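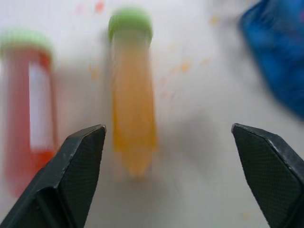
pourover_pat
Need a sanity check on countertops before August. We're redoing the kitchen and I can't decide between plain white laminate and the quartz my sister in law keeps pushing. Quote for the quartz was 3000 installed, which hurt. The thing I keep coming back to is crumbs. I like a pale top with little orange and peach speckles like that one, faint ones, because a plain white surface shows every toast crumb the second it lands. Wife says speckles look like a school cafeteria. Anyone living with speckled?

dunmore_k
Speckled for 2 houses now. Love it. Crumbs vanish. Downside – crumbs vanish, so you find them with your elbow.

Gereda
Going to disagree. Speckles date a kitchen faster than anything. We ripped out a speckled top when we moved in and the whole room looked bigger. Go plain and wipe it down, takes a minute.

dunmore_k
Takes a minute if you dont have kids

Gereda
I have three.

tinroof
3000 for how much counter?? We paid over half that for a galley kitchen and I thought we got robbed. Get another quote. Ask if the sink cutout is included, ours wasn't, 161 extra and they only told us the morning of.

pourover_pat
L shape, sink side and a short run by the stove. Cutout wasnt mentioned, will ask. Thanks.

Annag Leckie
Whatever you pick, bring a sample home and leave it out for a week. Look at it at 7 am and again under the lights at night. My "warm white" went flat out green under our old bulbs. Also put coffee on it. And turmeric. Leave the turmeric overnight, see what you've got in the morning.

tinroof
turmeric ate our grout, never again

Gereda
Agree with Annag on samples. Bigger the better, the little keychain chips are useless for a speckle pattern, you cant tell how busy it gets.

pourover_pat
OK so I asked the shop and they'll lend a cutting board size piece. Picking it up tomorrow. Wife has agreed to "look at it" – taking that as progress.

dunmore_k
Put toast on it in front of her

Gereda
Still say plain. What's the floor? If the floor is busy too then speckles are a hard no from me.

pourover_pat
Gray tile, pretty boring. Backsplash not picked yet, will post when the sample's here.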